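Jornon Community Help > Home and Workplace > Upper Floors

Arranging tables on an open mezzanine with a metal railing

Posted by Glória Meireles, 17/04/2024

I am responsible for furnishing the upper level of a shared loft. The level is open on one side and is bordered by a black metal railing, with a wooden staircase beside it. At present the tables and office chairs have been placed wherever they happened to fit, and one chair stands directly against the railing.

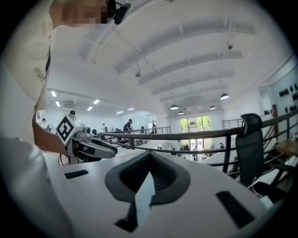
Railing, mesh chair and staircase, upper level

I would appreciate guidance on two matters. First, should seating be kept away from the railing, and by what distance? Second, is it acceptable to leave a table in the middle of the floor when people work standing up and move between several tables during the day? The lease requires that the staircase remain clear but gives no measurements for the remainder of the level.

Angus MacKinnon

The distance depends upon the height of the railing and upon local rules, and your building manager should be consulted on both. In the premises I oversee, we keep a clear strip of 116 cm between any chair on casters and the railing, marked on the floor with tape. Chairs travel when people stand up from them, and a high backrest pushed into the bars will in time mark the paint. Cables should also be kept out of the strip, particularly near the top of the stairs.

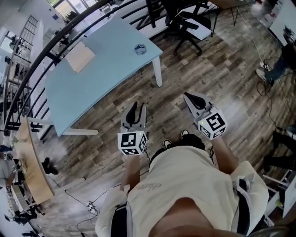

Tables and Standing Work

With regard to your second matter, a table in the open floor is acceptable provided that a person can stand at it and another can pass behind without turning sideways. The light blue table would serve well for standing tasks if its height suits the users. I would move the office chair to whichever table is used for seated work and leave the floor in front of the blue one free. The curved wooden table may stay on its own side, subject to the same clearance. Please measure with people in their usual positions.

Michalis Andreadis

We had the same question at Margaritis and simply moved everything to the wall. No complaints so far.

Angeliki Papadakis

I concur with Mr. MacKinnon regarding the strip. I would add that small items such as tape and sheets of cardboard should not be left near a table edge where the floor is open to a level below. A shallow tray is sufficient. Members may wish to consult the thread on stair lighting, opened last June.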